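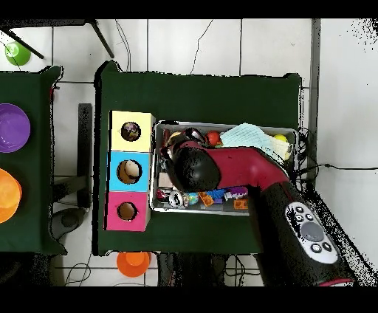 Arm over the toy tray, stacked boxes at left.

From: Uliana Bondarchuk
Date: 7/19/23
Subject: Re: [flurnport-lab] second arm, yes or no?

Helmi Saarela wrote:
> Do we still want the second arm this year, or just
> spare grippers? I need a number before I talk to Ilari.

Yes please, the arm! I love how much we get out of the one we have, but the sorting work and the bowl work keep fighting over it. Bivholm's quote from April was 2122 a month on a lease, with 2 grippers thrown in (!), and Minttu thinks they'll hold it. A spare gripper alone is 892, so the lease looks pretty good to me.

Please add 40 for more green cloth and a few more balls and blocks. Cheap stuff, and we can always use it.

Still open: does the lease cover shipping? I'll ask.

Uliana

We use cookies to keep you signed in to the list archive. Accept | Settings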